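Safe working with bench arms: speaker notes
Iman Naciri, Lumthorpe site talk, 29 Mar 2026

Start with the scope. The rules cover two-arm benches only. Mobile units come in May and Lorraine Nepia will take that session.

Rule one: one person holds the stop button and does nothing else. At Jaltex they let the operator hold it as well. We don't.

Rule two: check the cables before power on. Follow each one by hand from the gripper back to the base. If a cable can reach the fingers at full stretch, tie it back and log it.
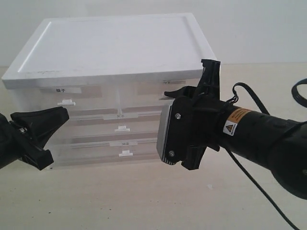 Rule three: speed. New tasks start at 5 per cent. Go up only after 100 clean cycles, and write the new setting on the bench sheet. Pause for questions, as someone always asks about drawers. A drawer counts as a pinch point, even a light plastic one, so hands stay off the table while either arm is live.

Rule four: warning labels stay on and stay readable. Last year's Hegarty audit looked at 122 arms and missing labels were the most common fault. Spares are in the stores.

Rule five: report near misses the same day. Use the short form.

Hand out the bench sheets. Ask people to sign the back before they leave.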